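3.2 Disposable tableware in shared households

The second part of the survey concerned single-use cups and plates. We asked the households in Fernik and Climby to keep a simple diary for 30 days and to write down each paper item at the moment it was thrown away. In total, 1,477 entries were usable. Entries without a time of day were kept, but they are not included in the comparison of mornings and evenings.

Paper cups were the most frequent item in both towns. Most of them were bought in packs from a local shop, and only a small part came from cafés. This was different from our expectation, as earlier work in Clelleo had found mainly takeaway cups. 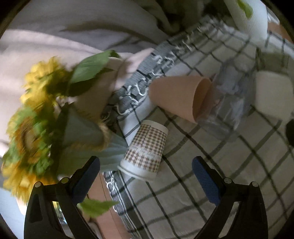
Page last modified: April, 4:30 pm

Figure 4. A patterned paper cup and a pale pink paper cone on a table with fabric.

The diaries also show that cups are often used more than one time before disposal. In nine households the same cup was kept for a whole day — usually for water, seldom for coffee. The Van der Linden scale, which we applied in Section 2, does not have a category for this kind of reuse, so we counted such a cup as one item.

A weak point of the method is that guests did not fill in the diary. Consumption at parties is therefore probably higher than our numbers suggest. We come back to this question in Section 5.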